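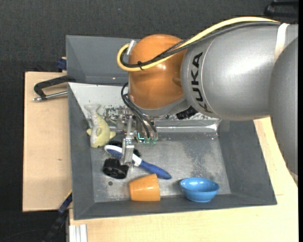
So it's week nine of the robotics elective and I have finally stopped having dreams about missing the bus to it. Progress! For anyone new around here, I went back to school at the ripe age of none-of-your-business, and this fall I signed up for the manipulation class because the catalog blurb was two lines long and sounded easy. It was not easy.

The class project is called Trevora (every team had to pick a name, and ours came off a list one of my teammates keeps on his phone for future pets). The job is simple to say out loud. There's a bin with a bunch of random household stuff in it, the arm picks one thing up, and the thing goes in the other bin. Repeat until the first bin is empty or time runs out. You lose points for drops, for touching the walls, and for what the rules call "excessive contact," and my team has already argued about that phrase for one entire lunch.

Things I now have strong feelings about: hairbrushes. A hairbrush looks like a gift, right? It has a handle! But our code loves to go for the narrow part, the neck between the head and the handle, and the weight isn't where you'd think. I went home and balanced my own brush on one finger in the bathroom for a good ten minutes. It tips toward the bristles, at least mine does. So now we nudge the grasp point over a little toward the head, and on Monday's runs that got us from "swings around like a gate" to "swings around a bit less."

Plush toys are the opposite problem. The gripper can grab one pretty much anywhere and it comes up, but our software can't make up its mind about where the toy ends. Anything with fins or a tail gets chopped into two or three objects on the screen, and then the planner very politely tries to pick up each one. Bowls are fine if you go for the rim. Cups on their sides roll. I have nothing wise to say about cups.

We've logged 434 picks so far and the goal for the final report is 900, which made my stomach drop when I saw it on the board. The lab slots are 20 minutes, and a good chunk of each one goes to the safety checklist and somebody logging in wrong (me, twice). If you do the math it's a lot of slots. I did the math on the bus and then put my headphones back in.

The good news is that we got our grasp scoring working with Nigam, the little labeling tool last year's class left behind. The instructions were a text file last touched in June and half of it was about a printer. But once it ran, it ran! You click where the fingers should go, it saves the angle, and the next person on the team can see what you picked and disagree with you in the comments. We disagree in the comments a great deal – I think it's the most we've talked all semester.

What else. The Tetstead meet is coming up, where all the sections bring their results and do a live run on a bin that somebody else filled. I'm nervous about that part. We've gotten so used to our own junk that I could draw it with my eyes closed, and I suspect our code feels the same way. My plan is to raid my kitchen drawer this weekend and bring in the weirdest things I own. The egg slicer is going. So is the duck-shaped timer, if I can find it.

Next post will probably be about calibration, so bring a pillow.

Search this blog
Type and hit enter

3 comments

bobbinlake wrote:
Our section had the same trouble with fins and tails! We ended up merging any pieces that were close together and the same color. Worked great until someone put in two matching socks.

oldtoaster wrote:
Please report back on the egg slicer. I have one and can't pick it up properly either.

mapleandrust wrote:
Did you change anything for the dark stuff? Black objects just vanish for us, we get a big hole in the depth data and the arm acts like there's nothing there.

Contact | Copyright Vonodico blogs | Back to top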